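Skuko Community Help
Home > Streaming and TV > Watchlists and release dates

Series moved to a later date keeps disappearing from my watchlist

Posted by Rostmont
Status: Open
Tags: watchlist, release date, delayed season, reminders

I keep a watchlist of upcoming series in the Skuko TV app. When a studio pushes a season back, the entry drops off my list within a day or so and I get no notice of the new date. It has now happened to 11 titles, most of them dramas that lost their June slot.

What I have tried:

Signed out and back in on the television and the phone.
Cleared the app cache.
Added each title again by hand. It stays for a while and then drops off once more.
Turned reminders off and on under Settings > Notifications.

The series pages still open from search, and they show "Date to be confirmed". Seasons that have already aired are not affected, and neither are films. The list holds fewer than 200 entries, so I doubt I am near a limit. App is current on both devices. Region is Australia.

Is there a setting that keeps a delayed title on the list, or do I need to track these somewhere else? For now I am writing the dates on paper.

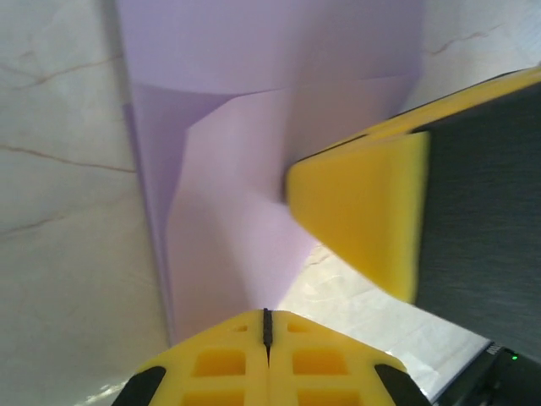
Lavender paper with a diagonal crease, on pale marble.

3 replies, sorted by most helpful

Nga Châu
Marked as helpful

The behaviour comes from how the app stores upcoming items. A watchlist entry for an unreleased season is attached to a release record and not to the series itself. When the distributor withdraws the date, the release record is closed, and the watchlist entry closes with it. The series record is untouched, so the page still opens from search.

Adding the title again from the season page recreates the link to whatever placeholder record exists at the time. Placeholders are replaced whenever the distributor sends a new schedule file, so the entry is lost a second time.

The workaround is to follow the series:

1. Open the series page from search. Do not use the Coming Soon row, which opens the season page.
2. Select More, then Follow series.
3. Go to Settings > Notifications > Followed series and switch on Date changes.
4. Remove the old season entry from the watchlist if it is still showing. Leaving it can produce duplicate alerts.

Followed series are kept in a separate list, limited to 400 titles per profile. The ordinary watchlist limit is 1000, so you are correct that you have not reached it. Follows belong to the profile and not the account. If you share the television, check that you are in your own profile before step 2.

One limitation: the date change alert is sent only when a new date is confirmed. A move from a confirmed date to "Date to be confirmed" produces no alert at all. I have requested this in the feature board and it is listed as under review.

Muson

Same thing here, lost a whole lot of them when the production shutdowns were announced. I gave up on the app list and use the calendar on my phone. Put the title in on the last day of the month it's supposed to come out, then check the series page when the reminder pops up at 9 am. Not elegant but it works with every streaming service, not just this one.

Also try reinstalling, worked for my brother on a different problem.

Hà

Reinstalling will not help, as the list is held on the server and the app only displays it. Follow series is the correct method. I would add that on older televisions the More menu does not include Follow series. Use the phone app or the website and the follow will appear on the television after the next sync, normally overnight. To force it, go to Settings > Account > Refresh library.

If you want a record of what was removed, the website has a watchlist history under Account > Activity. Closed entries are shown in grey with the date of removal. The history can be exported as a CSV file but only from a desktop browser, and the export leaves out the season number.
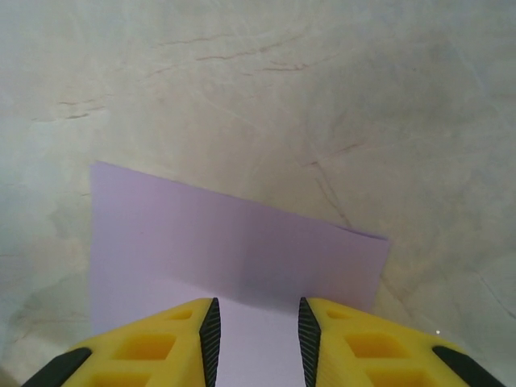
Will a followed series move back to my watchlist once the new date is announced?

It has to be added by hand. The alert includes an Add to watchlist button, and an entry made from that button is attached to the new release record, so it stays in place unless the date is withdrawn again.

Related topics
Coming Soon row shows the wrong region
Reminder arrives after the episode has aired
Merging two profiles without losing the watchlist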